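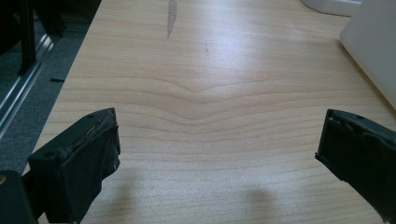
Storage and Surface Use at Shared Worktables

Project report submitted for the unit Household and Workplace Organization
Adorham College, Department of Applied Design
February 2, 2024

1. Purpose of the project

The project examined how small items are stored and put away at a shared worktable. It was undertaken because students in the department had raised the condition of the common tables in the annual facilities survey. Their comments referred to items left out after class, lids separated from their boxes, and marks on the tabletops that were becoming difficult to clean.

The report addresses two questions. The first is whether a single lidded box kept at the table is a workable way to store the small items used there. The second is what care the tabletop itself needs if boxes and bottles are placed on it every day. The cost of replacing the furniture was outside the scope of the project.

2. Background

The common tables were bought in September of the previous academic year under the name Lagos, which is the label used for the light wood finish in the department's furniture list. The finish was chosen for its colour, as it brightens rooms that receive little daylight. It also shows a good deal of reflected light. Under the ceiling fixtures a worn patch can be hard to see from one side of the table and plain from the other, and this affected how the inspections were carried out.

Before the project began, small items were kept in open trays on a shelf. The trays were easy to reach but collected dust, and items from different classes were mixed together. The department had already agreed to try lidded boxes in one room before ordering them for the others.

3. Method

The trial ran for 7 weeks in one workroom. The trial boxes were supplied from the department's existing stock, which is listed as Stundix, and the written instructions for students were kept in a binder marked Keltik, after the course code used for the pilot. The budget for the whole project was $2000, most of which was set aside for later purchases.

At the start of each session the box was brought to the table and opened. The lid was to be laid down flat behind the box and left there until the session ended. Bottles were to stand on the table in front of the box or beside it, never on the lid. At the end of the session everything was to be returned to the box, the lid closed and the latches fastened.

A total of 18 sessions were observed. Notes were taken on a printed form covering the position of the box, the position of the lid, any item left behind and any new mark on the tabletop. Students were told in advance that the notes concerned the table and its contents and would not be used to assess their coursework.

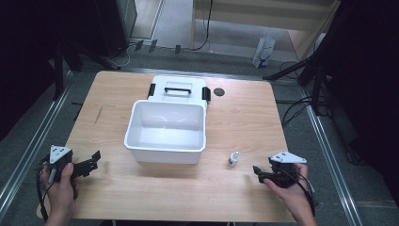

The position of the lid was recorded separately from the position of the box because early discussion suggested that the two problems had different causes. A box left in an awkward place was usually moved by the next person to use the table. A lid left in an awkward place tended to stay where it was, or to be stood on the floor against a table leg, and was then forgotten when the box was carried away.

4. Findings

4.1 The box

A plain white box was well suited to the work. A smooth white interior makes it easy to see whether anything has been left at the bottom, and it wipes clean with a damp cloth. Students reported that the handle in the centre of the lid was useful for carrying the closed box, provided both side latches had been checked first. In several sessions only one latch had been fastened, and this was noted as a risk.

Placing the lid flat behind the box worked better than expected. It kept the lid within reach and left the front of the table free. The main drawback is the space required. With the box and the lid laid out one behind the other, much of the depth of the table is taken up, and two people cannot comfortably work across from each other.

4.2 Bottles

Small bottles were the items most often left out. They stand upright on their own, they are light in colour, and on a pale tabletop they are easily missed when the rest of the table has been cleared. The instructions were changed midway through the trial so that bottles are now the first items to be returned to the box. Fewer were left behind after this change, although the trial was too short to say whether the habit will last.

4.3 Cable openings

Tables of this type have a round opening for cables set near the far edge. It was agreed that nothing should be placed over it and that small loose parts should be kept away from it. One student suggested a cap for the opening. A cap would be inexpensive, but it would have to be removed each time a cord was passed through, and the suggestion was not taken further.

4.4 The tabletop

The tabletop was inspected from a low angle on all four sides, with the room lights on. Faint smudges were the most common finding. Most came away with a soft cloth and warm water. Fine scratches did not, and a longer dark streak was treated 3 times without a clear result. No attempt was made to sand or polish any surface.
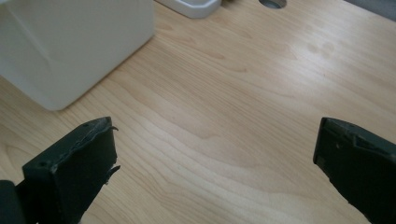

Smudges were more frequent near the places where people rest their hands while reaching for the box. This is to be expected and does not call for a change in practice beyond regular wiping. Scratches are a greater concern – they cannot be undone with ordinary cleaning, and they collect dirt over time. The forms do not show whether sliding the box across the table contributes to them, but lifting it is a simple precaution.

5. Recommendations

The department should continue with lidded boxes in the trial room and extend them to the other workrooms as funds allow. An amount of $80 per room would cover cleaning cloths, labels and a thin mat to go under each box. The label on the lid should match the label on the box so that the two are not separated.

Students should be asked to lift boxes into place, to return bottles first and to check both latches before carrying a box by its handle. A short notice to this effect can be posted beside the door of each room. The tabletops should be wiped at the end of each teaching day and inspected from a low angle once per term, with any new scratch entered on the plan of the table kept in the binder.

6. Limits of the report

The trial took place in a single room with one type of table and one style of box. Sessions were observed only during scheduled classes, and evening use of the room was not recorded. The inspection of the tabletop relied on the judgment of the observer, and no measurements of scratch depth were made. A copy of the blank observation form is held in the department office and may be borrowed by students continuing the work next term.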